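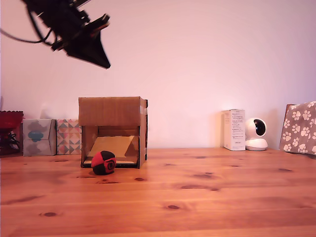
Ball and ramp task, bench notes

February 28, 2018
Grallbridge robotics club, senior group

Picked up where we left off before half term. The task is the same: the arm takes the soft ball from in front of the cardboard box and puts it on the ramp inside, and then lets go. Points come off for moving the box. The Remness heat has the same layout, so it makes sense to practise with it now.

Setup

Box on its side, open front towards us, left of the middle of the table. Ramp goes up from the front towards the back. Ball is the red and black one, starting just off the front edge of the box. We tried a tennis ball in November and gave up on it, as the fingers kept pushing it away.

Height above the table at the start position is set to 400 mm in the script. Last term's value was lower and the arm came in too flat, so the finger tip met the top of the box on the way down. Please don't change it back without writing it here.

Runs

First batch was on the old Deva script with no changes. Grip was fine on most of them but the release was late, and the ball came back out with the fingers. Shortened the wait before release and it got better.

Second batch used the Soomro version, which comes in at a steeper angle and slows down for the last part. Slower overall, roughly 94 seconds for a full run against the limit of 105. That leaves very little for a second try if the first one drops. Still the one I would use at the moment.

4 runs lost to the ball rolling before the arm got to it. Turning it so a flat seam is underneath helps. We should check whether the rules let us place it by hand or whether the judge does it.

Problems

Box slides if a finger touches the side panel. Weight in the back would stop it, but I think that counts as altering the prop. Leave it alone until we have an answer.

The cable on the gripper needs enough slack for the full turn to the right. Check this before every session, with the power off, by moving the wrist through by hand.

One of the finger screws was loose again. Tightened, no thread lock on it yet.

Next time

Cut the travel time between start and pick-up, leave the last part slow.
Try the ball a hand's width to either side of the usual spot.
Save the Soomro script under a new name before editing. The old copy got overwritten twice last term.
Ask Remness about ball placement and about weight in the box.
Thread lock for the finger screws.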